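Servicio de bebidas y montaje de barra
Apuntes de la unidad 4: cristalería, materiales y repaso
Docente: Ravinder Morin
Última revisión: 5 de diciembre de 2021

Estos apuntes sustituyen a los que se repartieron en enero. El apartado 3 es nuevo. Lo demás cambia poco, salvo los nombres de las copas, que ahora coinciden con los de la hoja de inventario del aula.

1. Partes de una copa

Una copa tiene cáliz, tallo y base. El cáliz contiene la bebida, el tallo sirve para sujetarla y la base le da apoyo. Al hablar de la boca nos referimos al borde superior, la zona que toca el cliente. La boca no se toca con los dedos en ningún momento del servicio, tampoco al recoger.

El vaso no tiene tallo. Se coge por el tercio inferior.

2. Formas que entran en el examen práctico

Copa flauta. Cáliz alto y estrecho. Se usa para espumosos. La superficie de contacto con el aire es pequeña y el gas se conserva más tiempo. Es la pieza que más se vuelca en clase: centro de gravedad alto y base estrecha en relación con la altura.

Copa pompadour o coupe. Cáliz ancho y poco profundo. Antes se usaba para espumosos y hoy sobre todo para cócteles servidos sin hielo. Se llena menos de lo que parece. Quien la llena hasta el borde la derrama al primer paso.

Copa de cáliz ancho. Para vino tinto y para algunos combinados. En vino se llena hasta la parte más ancha, sin pasar de ahí.

Vaso cilíndrico recto. Para agua, refrescos y combinados largos. Sirve también de medida cuando se practica el vertido con agua. El de prácticas tiene 400 ml hasta el borde.

3. Vidrio y plástico

En las prácticas de colocación se trabaja con copas de plástico transparente. Pesan menos que las de vidrio, y eso cambia el gesto: la mano tiende a apretar demasiado el tallo o a soltar la pieza antes de que la base esté apoyada del todo. Conviene acostumbrarse a acompañar la copa hasta la mesa.

Diferencias que hay que conocer:

El plástico se raya. No se repasa con paño áspero ni con papel, solo con microfibra.
El plástico no se lava a alta temperatura si el fabricante no lo indica. Se deforma primero la boca.
El vidrio se revisa a contraluz antes de cada servicio. Una pieza con un desconchado en la boca se retira aunque sea mínimo.
El vidrio roto se recoge con guantes y recogedor, nunca con la mano. Va al contenedor rígido señalado.
El plástico agrietado también se retira. Una grieta en la unión del tallo acaba en rotura.

4. Soportes para copas

Los soportes de alambre con brazos curvos se colocan en el centro de la mesa o de la barra auxiliar. Antes de cargar uno se comprueba que no cojea. Las copas se ponen por lados opuestos: una a la derecha, una a la izquierda, y así hasta completar. Si se llena primero un lado, el soporte puede vencerse. Para descargarlo se sigue el mismo orden a la inversa.

Las piezas altas se dejan fuera del paso del brazo. En una mesa pequeña eso significa casi siempre el fondo o los laterales.

5. Ejercicio: ordenar una mesa mezclada

Se parte de una mesa con copas de varias formas, un soporte y material que no pertenece al servicio. El ejercicio se hace en 11 minutos, en silencio y por parejas.

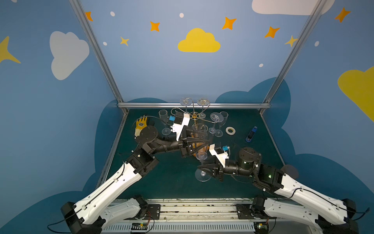 Figura 1. Mesa sin ordenar: copas de plástico de varias formas, una de ellas tumbada, y soporte de alambre de color latón.

Orden de trabajo:

Primero se levantan las piezas tumbadas. En la figura hay una copa de lado, y se empieza por ella.
Después se retira lo ajeno al servicio. En la mesa de la figura son el guante amarillo y el rollo de cinta de enmascarar blanca, entre otras cosas. Va todo a la bandeja de material.
Se agrupan las copas por forma: flautas con flautas, coupes con coupes.
Se revisa cada pieza y se aparta la que tenga marcas.
Se carga el soporte según el apartado 4.
Lo que no cabe se alinea al fondo, con las piezas más altas detrás.

Errores frecuentes: mover dos copas con una sola mano, coger por la boca para ir más rápido, dejar el vaso cilíndrico debajo del soporte y olvidarlo en el recuento.

6. Para entregar

Dibujo de las tres copas del apartado 2 con sus partes señaladas, y media página sobre las diferencias de manejo entre vidrio y plástico. Lectura previa: páginas 137 a 142 del cuaderno de la asignatura. Se entrega en papel al comienzo de la próxima práctica, con el nombre de los dos miembros de la pareja.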